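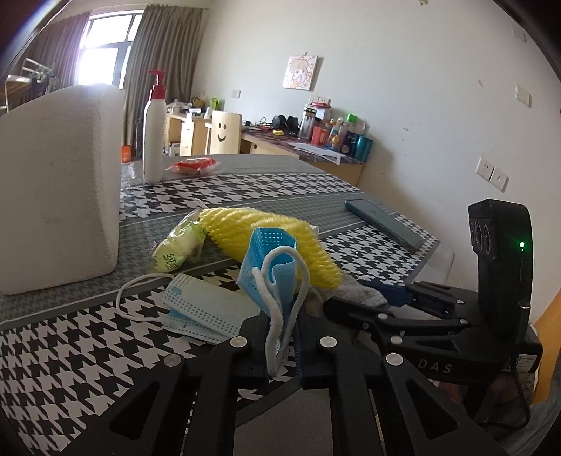 Assunto: Re: [fermento-lista] toalha pied-de-poule e outras dúvidas do jantar de julho

Oi, gente!

Que bom que alguém puxou esse assunto, eu estava doida para falar de centeio. Respondo entre as citações.

> Fiz o pão da apostila do Plorneck duas vezes e nas duas o miolo
> ficou grudento, parecia massa de modelar. Usei 750 g de farinha,
> metade centeio, e deixei a noite toda fora da geladeira.
> Será que é a farinha da Bomness? Ou é o meu fermento?

Aposto na noite fora da geladeira! O centeio fermenta muito mais rápido que o trigo, e com metade da farinha integral a massa passa do ponto enquanto a gente dorme. Tenta assim: mesma quantidade de farinha, 429 g de água no começo (depois você vai pingando mais, se a massa pedir), e geladeira assim que ela crescer um terço. Eu tiro de lá às seis da manhã, vai direto para o forno, gelada mesmo, e abre que é uma beleza.

Da farinha da Bomness eu gosto bastante. Ela bebe mais água que a do moinho Kerslake, então quem trocar uma pela outra precisa refazer a conta. A minha última fornada com a Kerslake ficou quase 17 minutos a mais no forno e valeu cada um deles, que casca!

> E a toalha pied-de-poule, preto e branco, fica muito
> carregada com os pães em cima?

Fica linda! Pão escuro em cima de xadrezinho é a coisa mais bonita do mundo. Só sacode bem antes, porque farinha no preto aparece de longe.

> Outra coisa: dá para cortar ainda morno?

Ai, não corta! Centeio precisa descansar até o dia seguinte, embrulhado num pano. Boa parte do miolo grudento que vejo por aí é pressa de faca (a minha inclusive, já estraguei pão lindo por gula).

Para o jantar eu levo dois pães de centeio com alcaravia e a manteiga com mel. Se alguém for à Vustoder antes, me traz um pacote de malte torrado? O de 119 gramas já chega, acerto na hora.

Ah, e sobrou fermento aqui, muito fermento. Quem quiser um potinho é só escrever até a véspera que eu alimento antes.

Beijos e boas fornadas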